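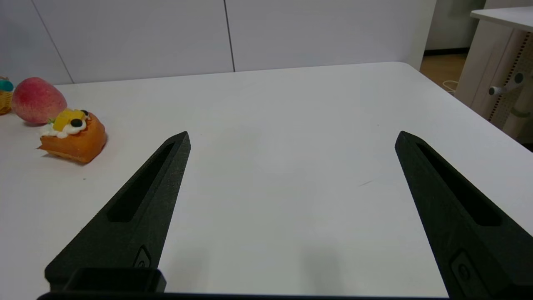 Home Forums Rules Search Log in

Clunska Home Owners Board > Water and Plumbing > Water softener: lease or buy?

hardwell_b
9/1/22
We moved to the north side of Hesadville in May and the water is terrible. White crust on the faucets, spots on every glass, and the shower head is half plugged already. Zokness came out and quoted me $3,000 for a softener, installed. They also have a lease plan. The salesman pushed the lease hard. Anyone here done one or the other?

Pipefitter_dad
Buy it, but don't pay that. A softener is a tank of resin, a valve and a brine tank. You can get a decent one from the hardware store and put it in over a weekend if you already have a loop in the garage. Do you have a loop?

hardwell_b
I think so. There are two capped pipes next to the water heater with a drain beside them.

Pipefitter_dad
That's a loop. Most of the cost of an install is cutting into the main and running a drain, and you have that done.

marlow77
I'll go the other way. We've leased from Zokness for years and I have no complaints. The valve quit once and they swapped the whole unit at no charge. My husband is not handy and neither am I. If you price a service call every time something goes wrong, the lease is not as bad as people say.

Pipefitter_dad
You have paid for that unit more than once by now. Read the part of the contract about moving out, too. Our neighbor sold her house and had to pay to have it removed because the buyers wouldn't take over the lease.

marlow77
Ours can be transferred with one form. Maybe hers was older.
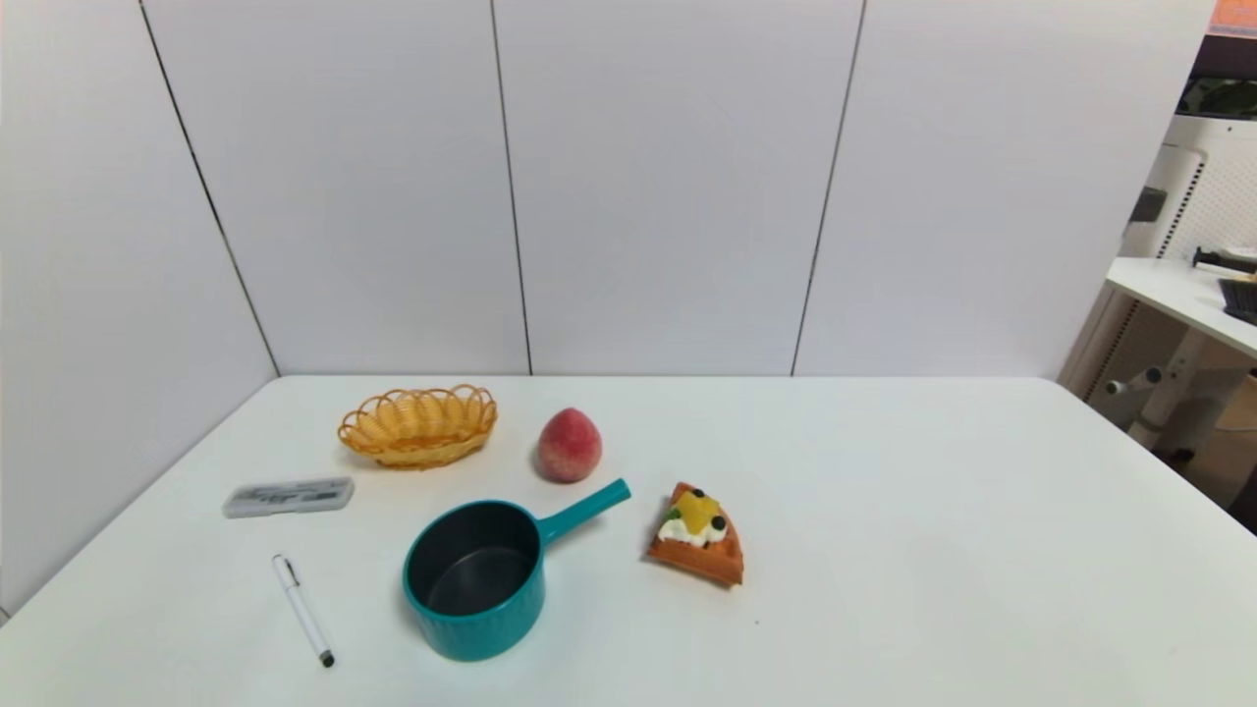
Before you do either one, get the water tested by someone who isn't selling softeners. The county office will give you a bottle and mail back the results. Zokness tests with drops at the kitchen sink and I have never heard of them telling a person their water was fine.

quiet_creek
Agree on the test. Mine came back at 293 parts per million, which is very hard. I bought a Ji unit and it has been OK. The manual is poor and the clock loses its setting when the power goes out, so it will regenerate in the middle of the day if you don't catch it. Water is good though.

hardwell_b
Is 293 bad enough that you'd notice a difference? And how much salt does it use?

quiet_creek
Yes, the first day. Soap rinses different, kind of slick, and you get used to it. I go through 2 bags of salt a month with four people in the house. Get the pellets. The rock salt is cheaper but it left mud in the bottom of my tank and I had to scoop it out.

Pipefitter_dad
Leave the outside spigots on hard water. No reason to soften the lawn — and the salt isn't good for it.

tannerlee
Has anyone tried the magnetic ones that clamp on the pipe? They're $300 and there's no salt.

Pipefitter_dad
Save your money.

tannerlee
My brother-in-law has one and says his kettle stays cleaner.

quiet_creek
I tried one before the Ji. Same crust, same spots. I sent it back.

hardwell_b
Thanks all. I'll pick up a test bottle and post the number when I have it. Leaning toward buying.

Recent topics in Water and Plumbing
Water heater pops when it fires up
Sump pump runs with no rain
Toilet fills on its own at night
Best way to get scale off a glass shower door

Contact us | Copyright Clunska Home Owners Board | Back to top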